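I built the Durnham soil moisture logger for my own tomatoes, and now I sell it! 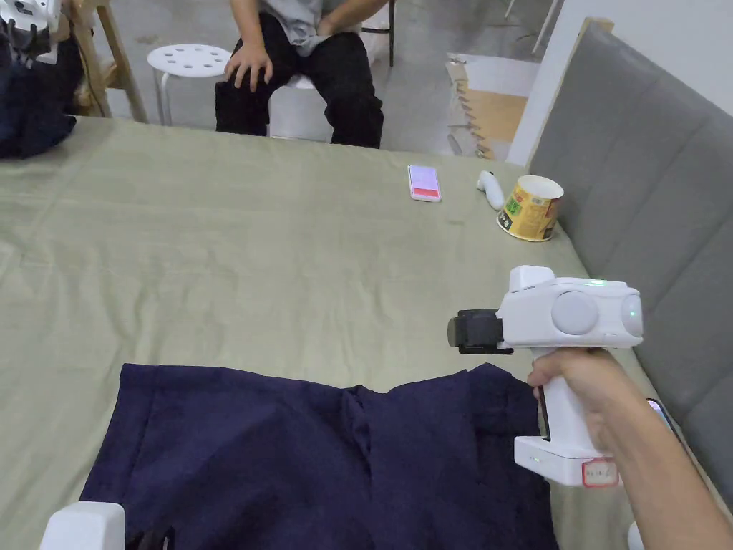 Navy garment on a sage-green sheet.

It saves a reading every 70 seconds to a microSD card and runs on two AA cells. 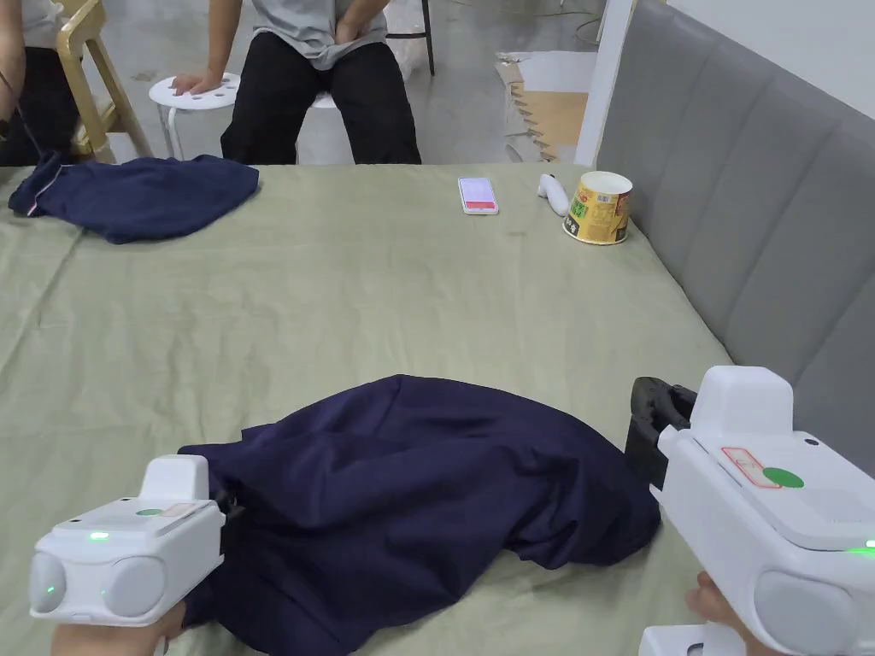 Can I change the interval?
Sure, open config.txt on the card and type in any number from 11 to 300.

I've shipped the new Sudham firmware on every unit since September (menus are so much quicker!).
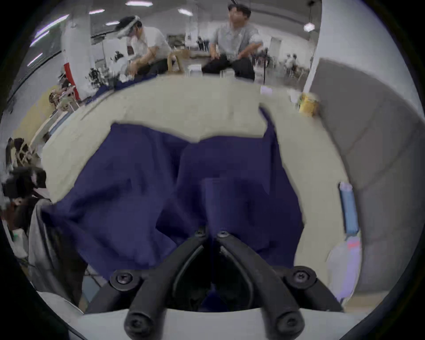 Crumpled navy cloth, close up.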